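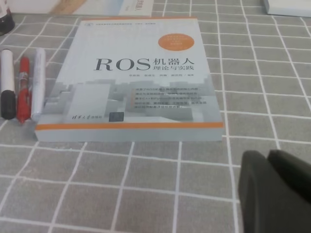

Desk Week at the Pandergate Reading Room

Every May we set aside a few days for looking after our study tables, and every May I tell myself I'll keep this page short. Well, I'm going to try! The reading room on the second floor has a shelf of 150 or so books that get borrowed, carried off to a table, propped open with a coffee cup and left there, and along with them go the pens, the pencils and all the little booklets people bring back from open days. So we clear everything off, have a look at what we've got, and lay a fresh start for the summer readers.

The tablecloths are Marina Karamanlidis's choice, and I was doubtful when she first unrolled one on the floor of the hallway, but I've come around to them completely. The grid lines are such a help when you're squaring up a stack of books (or trying to), and a plain gray doesn't fight with the covers. They do wrinkle. Jummai Idahosa has offered to bring her iron in, and we may take her up on it.

We have quite a few readers in Chinese now, and the textbooks from that shelf go out as often as anything we own. Otis Villanueva has been working through "ROS机器人 理论与实践" in the evenings with a dictionary beside him, and he tells me the chapters get friendlier once you have the first hundred words or so under your belt. The title is "ROS Robots: Theory and Practice," for those who asked at the desk.

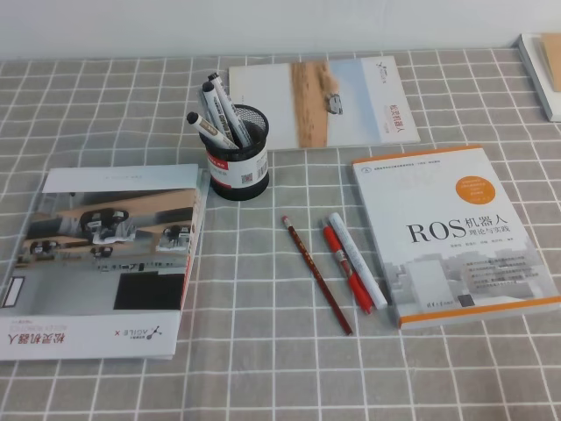
Whiteboard markers belong in the black mesh holder, please, and so do the pens and pencils once you're finished with them. I know how it goes, you put one down next to your book for a minute and then it's time for the bus. Ekaette Jibrin does a lap of the tables before closing and she'd be so pleased to find them all at home for once!

Booklets can stay out on the tables if they look like something the next person might enjoy leafing through. The thicker books should go back on the cart by the door, spines facing out, and Oluwaseun Ekwueme will shelve them in the morning.

More pictures will go up when the window tables are done. If you have a spare pencil sharpener at home, the kind with a lid, we could use one.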